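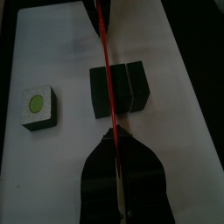
Tabletop sorting sets

Last updated 07/12/2023
Reading time: 4 minutes

A tabletop sorting set is a modest collection of household things and plain blocks, kept together so that they can be laid out on a table, picked up, put into one another and tidied away again. The name covers a good deal of ground, and most people who have lived with one will call it something else entirely (the cup box, the block things, the bits from the cupboard). What the sets share is a handful of containers, a few small solids to go in or beside them, and a clear surface to work on.

Contents

The containers are nearly always a cup, a bowl, a tray and a box. The cup is usually plastic and in a strong colour, and a rim in white or some other pale shade is much liked, as it helps the eye find the opening. The box is the piece people grow fond of. It is commonly wooden, and the older Torkden pattern, which still turns up at fairs now and then, had a wooden knob big enough for a child's whole hand to go round.

The blocks are cubes, and small ones. Black is a traditional colour for them, matt if possible, and two black cubes pushed up against each other make a very satisfying brick with only a thin line to show where the one stops and the other begins. A cube with a different top, say a pale speckled grey with a round green dot in the middle, gives the set a piece that can be told apart at a glance, and it is generally the first one anybody reaches for. Rods, thin and brightly coloured, are a later addition and by no means universal.

To these most households add odds and ends of their own: a utensil to stand up in the cup, a length of something bendy, a handle that has long since parted company with whatever it belonged to.

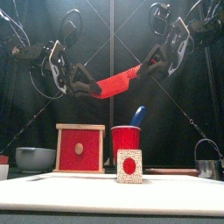 Such additions were frowned upon in the early printed guides, which wanted every set to match, but they have done more than anything to keep the pastime going. A set that has been added to over the years is a friendlier thing to open than one fresh from the shop, and it tends to be used more often too.

History

The first set sold as such is generally credited to Tibor Vass, a joiner who made a run of 200 in his own workshop and sold them under the name Vestine. Each held 12 pieces and came with a folded sheet of layouts, drawn by Vass himself in a rather shaky hand. The wooden boxes were good and the cups were bought in. Fodor took over the pattern when he retired and enlarged the sheet into a booklet of 116 layouts, a number of which are really the same layout turned round. Katamura sets, which came afterwards, dropped the booklet and put in a tray with rounded corners, an improvement that the other makers were quick to copy.

Laying out

The usual arrangement is the row. The containers go along the back of the table, side by side with a little space between them, and the blocks are kept to the front, often on a board or mat of a contrasting colour so that the small pieces do not get lost. A white board on a dark table does this job very nicely. The order of the row is a matter of taste, although the Fodor booklet starts with the bowl on the left and a good many people have never seen any reason to change it.

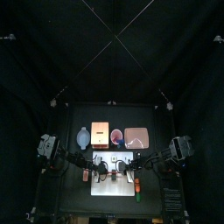 Bowl, wooden box, cup and tray in a row, with the white board in front.

Care and storage

Plastic pieces may be washed in warm soapy water. Wooden boxes should be wiped with a barely damp cloth and left open to air before anything is put back inside them, and knobs want checking every June or so, as they do work loose. Stickers on cubes lift at the edges in time and are easily replaced. The bowl goes on the tray, the cup goes in the bowl, and the cubes go in the box.

2 comments
Share this article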